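2024-07-11

Open day at Nilix. Got there before the doors were properly open and signed in at a folding desk. They hand out a lanyard and a two-page sheet with the running order, which they'd already fallen behind on by the time I'd read it.

The building is an ordinary office with a high ceiling and a mezzanine. I had expected a cage and a line of arms behind glass. The arms are apparently at the Mollel site across town and weren't part of the visit. What Nilix does here is collect handling data: people carry a gripper by hand, do ordinary jobs with it, and the recordings go into training the arm. The arm never has to be in the room, so they can work in kitchens, shops, wherever someone will let them in.

First talk was on calibration. Slides were dense and the speaker went through them fast, but the content was sound. Main points I wrote down:

- Marker pose is checked at the start of every session and again at the end. If the two disagree past the tolerance, the session is thrown out.
- Jaw opening is logged as its own channel. They tried to recover it from video alone and gave up.
- Clock drift between devices was their worst fault for most of last year. Fixed with a sync step that takes 9 seconds, which the operators hate.
- Pads are treated as a wear item. No figure given for service life. I asked and got "depends what you pick up."

After that, the floor session. Demonstrations were going on in the main room with the furniture left as it was, and visitors were free to wander through. I prefer this to a roped-off stage. You learn more from how a tool behaves when there are chairs and cables in the way.
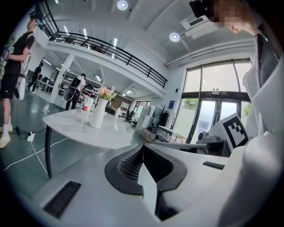 *Gripper in hand, main room. Raised-dot pad in the jaw, marker panel to the right of it.*

Notes on the hardware. The housing is white and bulkier than I'd pictured from the sheet. The jaw is lined in black rubber and the notch is a V, open at the top. A V should centre a round object without much help from the operator, at the cost of a smaller contact area on flat stock. I'd like to see it tried on a thin carton. The vents in the shell are slotted and fairly generous. I didn't get an answer on what heat they are there to shed.

The marker is out on its own flat square panel beside the jaw. Sensible from a tracking point of view. For us it would be a snag hazard in the racking, and I said so. The reply was that a smaller panel costs range, and they had settled on this size after 3 rounds of testing.

Had a turn with one myself later on. Balance is forward of the grip. Fine for the first few picks, then I noticed it in the wrist. Operators work up to 2 hours before a break, and I would want that shorter. The closing action is smooth with a bit of slack at the start of travel. I dropped one cup (paper, empty) and was told the drops are kept in the set and labelled, as the software needs failures too. Reasonable.

Second talk was Sisska, the labelling software. Less to report. It splits a recording into separate actions and a person then corrects the cuts. The interface looked decent. They showed it on a clean recording, so I can't say how it copes with a messy one. Export is in their own format with a converter in beta. That would need sorting out before we could use it with Ila, where everything downstream expects our present file layout.

Questions at the end ran long. Someone asked about cost and was told to email. I asked whether the pads and the marker panel could be swapped on site without redoing the full calibration. Pads yes, panel no. That one matters to us, and it isn't in the printed sheet.

Coffee was poor. Parking was free, though the signage for it was no use and I went past the entrance twice.

To do: write up the calibration notes for the Ila folder. Ask Nilix for a sample recording with at least one dropped object in it. Find out the mass of the unit with everything fitted, which I forgot to ask while I was holding it. Check whether Mollel takes visitors in July or if that has to wait.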